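工单标题：落地挂衣架下横杆向窗户一侧倾斜，衣架自行滑动
产品：Grimeren 双杆落地挂衣架（镀铬款）
提交人：Shanti Bhardwaj
受理：Dotum 家居售后
状态：待用户确认

用户描述
衣架是七月买的，放在次卧床边。下面那根横杆装好以后一头高一头低，衣服挂上去会自己往低的那头走，一晚上能走到底。我早上起来，所有衣服都挤在一起开会。说明书我看了三遍，其中两遍是正着看的。另外，床单是前阵子刚换的，灰色，我不想让任何金属零件掉在上面，请在给建议时考虑这一点。

客服回复 1
您好，感谢反馈。请先确认地面是否水平，再确认挂衣重量有没有超标。

用户回复
地面放了手机水平仪，是平的。重量方面，目前这根杆上最重的是一件冬天的大衣，已经拿走了，它本来也不该在七月出现。拿走之后还是斜。

客服回复 2
请检查下横杆与立柱连接处的夹头。这一款的夹头内侧有一个小凸点，要对准立柱上的定位孔。没有对准的话螺丝也能拧紧，看起来一切正常，挂上衣服后会慢慢往下转。

用户回复
拧紧了，看起来一切正常，挂上衣服后慢慢往下转。您描述得很准，我有点难过。
定位孔在哪一面？说明书第 2 页的图里，立柱是一条线，孔是一个点，旁边还有另一个点，我研究半天，是印刷的墨点。

客服回复 3
定位孔朝床还是朝墙取决于您组装时立柱的方向。操作步骤如下：
一、取下衣服。
二、松开夹头螺丝，转两圈即可，不必完全取下。
三、一手托住横杆，一手慢慢转动夹头，听到“嗒”一声为止。
四、拧紧，空杆放十分钟。
五、先挂一件轻的，观察半天，再恢复正常使用。

用户回复
第三步做了。第一次“嗒”的一声是我的膝盖。第二次是夹头。
空杆十分钟没动静。现在按第五步只挂了一件轻的，黄色球衣，滑溜溜的料子，用木衣架。选它是因为之前滑得最勤快的就是它，它要是肯待着，别的衣服没有理由不待着。

客服回复 4
收到。麻烦补充一下订单尾号和现场照片，要能看到下横杆和挂着的衣服。房间不用特意收拾。

用户回复
订单尾号 645。房间没有收拾，纸箱也还在床后面，那是另一个问题，不归你们管。枕头两个同款，绿格子的，Panganiban 家的，跟这事无关，但拍进去了，说明一下免得你们问型号。
还有个问题：球衣要是过了半天没动，我能不能把其他衬衫都挂回去？还是要像病人恢复饮食那样，一件一件来？
照片在附件里。

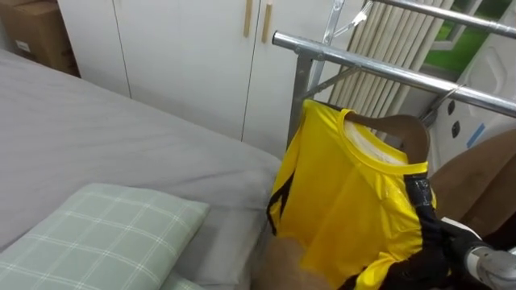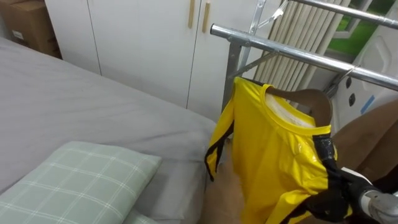
附件：次卧床边的挂衣架，下横杆上挂着黄色球衣，Shanti Bhardwaj 提供。

客服回复 5
照片收到。单凭角度不好判断横杆是否水平，麻烦用您的手机水平仪贴着下横杆再量一次，把读数发过来。衬衫可以一次挂回，大衣请挂上横杆。若再次下滑，我们给您补寄夹头，配件编号 104，不收费。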